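The bars still have to come out of the bin

For most of the years I worked at Elitz, the bin job was where you started. Bars came down in a steel bin, jumbled, and you picked them out and laid them on the rack facing the same way. You did it for a shift, then you did it again. After nearly 7 months someone moved you to a saw.

In October the Gurnton plant put an arm on that job. Forty of us were on the floor at the time and none of us were let go, which the company has repeated often enough that I believe it's proud of it. Fair enough. I'd still like to talk about what did change.

The picking is slower than a quick person and steadier than a tired one. Bars that lie apart are simple. Bars that lie close together, or hard up against a wall, are where the trouble starts, and someone has to be near enough to sort it out.

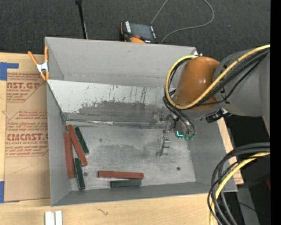 Riten wrote to me after an earlier draft went around the lunchroom, saying I'd gone soft on the old job, that it had wrecked two good shoulders and a marriage's worth of sleep, and that anyone who missed it was welcome to come back and lift 227 bars before smoko.

I don't miss it. My shoulders don't either. But the bin was also where new people learned the place. You stood beside someone for weeks and picked up which foreman to ask and how a bad bar felt in the hand. The new starters now get 60 minutes at a screen and a laminated card.

The pay grade is the other thing. Minding the arm is classed as labouring, the same as picking was, though it takes more judgement – and the person doing it gets blamed when the rack runs short. If the work has changed, the grade should change with it.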